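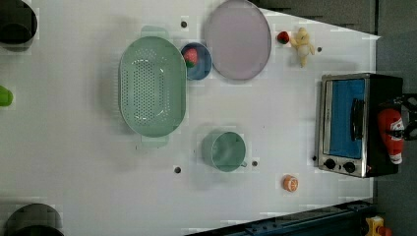 A Day Inside the Iduvon Studios in Kunddale

Sep 3, 2020
By Dalia Urbonaitė
TV & Famous Faces | Out and About
5 min read

I've been meaning to write this up ever since I got home in January, and then the year ran off in its own direction. My notes are still in the back of my planner, though, and I still grin when I read them, so off we go.

If you grew up anywhere near a television in our part of the world, you know the Siliņa show. Raimonds Siliņa on the green couch, one guest, one hour, and that little trumpet tune at the start that my mother hums while she does the ironing. Once a year Iduvon opens the building where it's taped. You put your name in online and hope. We were told that 3,000 people had asked for a place this time, and I got one on my first try! I screamed so loudly that the dog went under the bed.

The train from Astham takes most of the morning, with a change halfway, and the studio is a ten-minute walk uphill from Kunddale station. From the street it looks like a furniture warehouse. Then you go through the second set of doors and there are the photographs, all the way along the corridor, every guest from the first season on. I found the actor I had on my bedroom wall at fourteen (I'm not naming him, my husband reads this site) and he had so much more hair than I remembered.

They took us around in groups of twelve. Ours was led by Edin Stojanovska, one of the floor managers, who talks faster than anyone I've ever met and walks faster than that. He showed us the makeup room first. It's tiny! Two chairs, one mirror, and a radiator that clanks, so they turn it off when somebody is being interviewed next door. Famous people sit there with their knees nearly touching the wall. I sat in the left chair and I'm not ashamed to say I stayed in it a bit too long.

Then Studio 4. I had always pictured a huge hall, and the audience part has 228 seats, very steep, so even the back row feels close to the couch. The couch itself is a copy. The first one wore out years ago and went to the storeroom, and Edin let us peek at it under its sheet. The floor is painted, the bookshelves behind Siliņa are real but the books are glued together in blocks, and the window with the city lights is a printed cloth with a lamp behind it. None of that spoiled anything for me - I liked it all the more.

After lunch came the part I'd really gone for, the Q&A with Siliņa himself and Rasmus Kalniņš, who has been the announcer since the second season and whose voice in a room is something else. You feel it in the seat. Siliņa is shorter than he looks on screen and much funnier off the cuff. He told us he started out reading the farm prices on local radio, that he was so nervous at his first live broadcast he said good night in place of good evening, and that his grandmother called the station to complain about him. Somebody asked who his hardest guest had been. He thought for a long time and said it was a chess player who answered everything with one word, so he'd gone through all his cards in nine minutes.

A woman in the front row wanted to know how many shows he had done. He turned to Kalniņš, and Kalniņš said "1,965, and I've said your name at the start of nearly all of them," in the full announcer voice, and the whole place clapped.

I did get to ask a question too. I asked about Povilas Sakalauskas, the dancer, and the famous interview where he stopped halfway through and called his brother from the couch. Was it planned? Siliņa said no, and that the phone belonged to a camera operator. They still send each other New Year's cards. I'd seen that episode so many times and never knew about the phone!

A few things for anyone who gets a place next time. Eat before you come, as the canteen line took me forty minutes and the soup was gone by then. Bring a sweater, because they keep the studio cold for the lights. Bags go in a locker and you need a coin for it. You can take photos in the corridor but phones stay off in the studio itself, and they do check. The signing at the end is one item per person - I had my old season guide with me, and he wrote "to Dalia, who asked the good one" across the cover.

I missed my train back to Astham and had to take the slow one, which stops everywhere. I read the season guide from front to back and ate a whole bag of station pretzels. The next open day hasn't been announced, but the sign-up page is still there and I've already left my email.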